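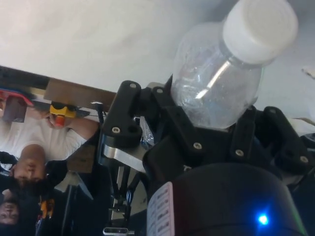
Neighborhood > Around the House > Talking Trash

I've wanted to do this interview ever since I saw my neighbor's back hall, which has the calmest recycling corner I've ever come across (mine is a bag hanging off a doorknob, so the bar was low). She agreed on two conditions, that I leave her name out of it and that I bring something to eat with the coffee. Deal!

She's lived in the Pavotden building over in Thygesen for years and takes in empties from most of her floor. Water bottles, mainly. I asked how it got started and she laughed at me. "I had a cart," she said. "Once people know you have a cart, that's your job."

Her record for one trip to the Jater depot is 225 bottles, and that was in April, after a block party. A normal haul is closer to 100. She doesn't keep a log or anything, the depot prints it on the slip and she sticks the slip on the fridge.

So what does she do with a bottle when it comes in the door? Less than I thought. She tips out whatever's left, gives it a shake, and puts the cap back on. I had been throwing my caps away for ages, and when I admitted it she put her cup down. "Oh no. Caps on. The Jater people want them on, and a loose cap just ends up rolling under something at my place anyway."

I asked about crushing them, since I love crushing them. She used to! Then the depot started wanting the bottles more or less in shape, and now she lets them be. A few dents from somebody's backpack are fine by her. "It's a water bottle. It's allowed to look like it's been somewhere." The labels stay on too. She spent one whole winter peeling them off and all she got was glue on her sleeves.

The part I really wanted to hear about was drying. I rinse mine, screw the lid on right away, and a few days later the whole inside is fogged up and beaded, which makes me feel like I've done it wrong. She says plain water never bothered anybody and she only fusses over juice and soda. Those get rinsed and stand open on the rack for 2 hours before the cap goes back on. Water bottles go straight in the bin, drops and all.

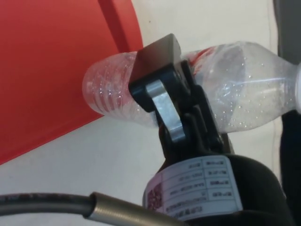
A reader from Skokance sees it differently and wrote to me after I mentioned this interview was coming: she leaves every last bottle open overnight, water or not, and says her bags have smelled better ever since. I passed that along over the second cup. "Well, she must have more counter than I do," my neighbor said, and then she wanted to know what kind of rack it was.

We talked bins after that. She has 6, all from the same store, and she's picky about them being the low kind so she can see in without lifting anything down. Clear plastic in the ones by the door, colored plastic next, cans at the end. Glass goes in a crate on the floor. "If I have to open a lid I won't do it," she told me, and I felt that one deeply.

Before I left I asked if she ever gets tired of it. She said the stairs, yes. The bottles, no. Then she handed me a spare bin to take home, and I've put it where the doorknob bag used to be.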